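Cover plates: changes to fitting and bench practice

The workshop at Laltislow has revised its procedure for handling the round aluminum plates used in the Pukonance housings. The new procedure replaces the February sheet and applies to all plates with a center hole and a locating pin.

Plates are now laid flat on a cloth-covered table, brushed face up. Bare tabletops are no longer used for this work. A brushed finish shows any scratch that crosses the grain, and a single metal chip under the plate is enough to mark the back. The cloth should be dark, heavy enough to stay put, and free of lint. Fold lines are acceptable. Seams and hems under the plate are not, as the plate will rock when the pin is pressed.

The pin is started by hand and must stand upright before any load is applied. Clementina Cunha, who wrote the revision, checked 174 plates from the last two Garcia deliveries and found 7 with pins out of square. In 3 of these the hole had been drilled at an angle – the rest were fitting errors and could be corrected.
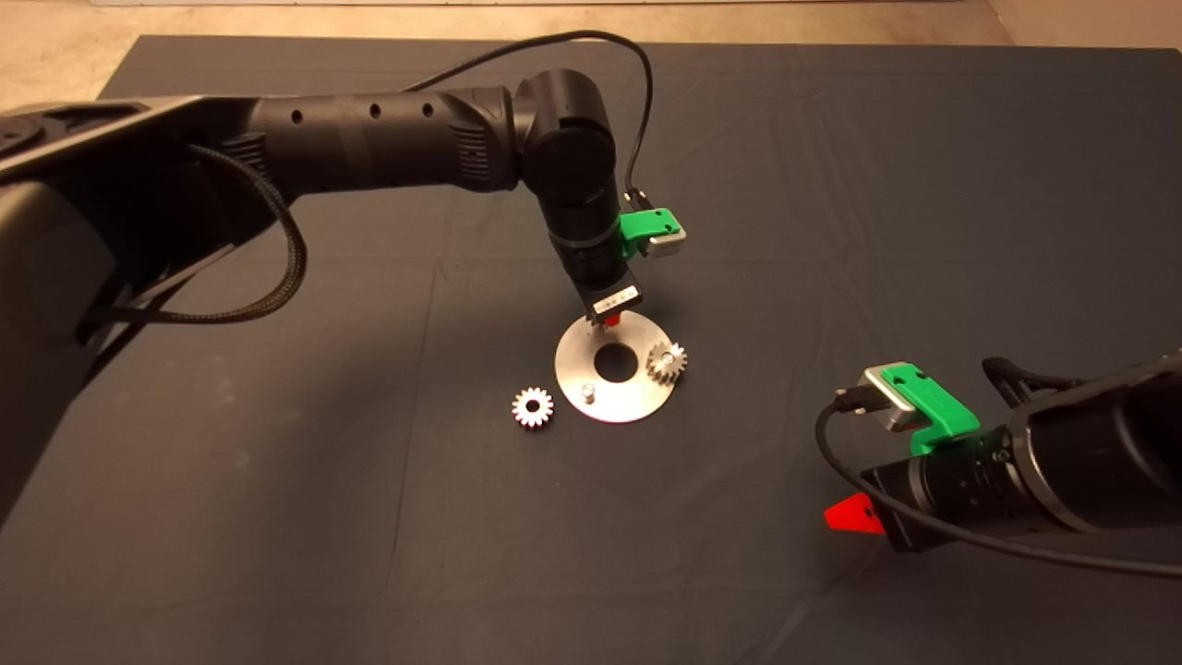

Pins that lean should be withdrawn and started again. They should not be tapped sideways, which opens the hole and leaves the pin loose after a few cycles. Once the pin is seated, wipe the plate along the grain with a dry cloth and check the edge of the center hole for burrs with a cotton swab. If fibers catch, return the plate for deburring.

Finished plates go into the Cakelov trays with a paper sheet between layers. Do not stack plates with the pins fitted directly on top of one another. Shake out the table cloth at the end of each batch and replace it when chips can be felt in the weave. Copies of the revised sheet, dated May 2018, are in the rack next to the drill press.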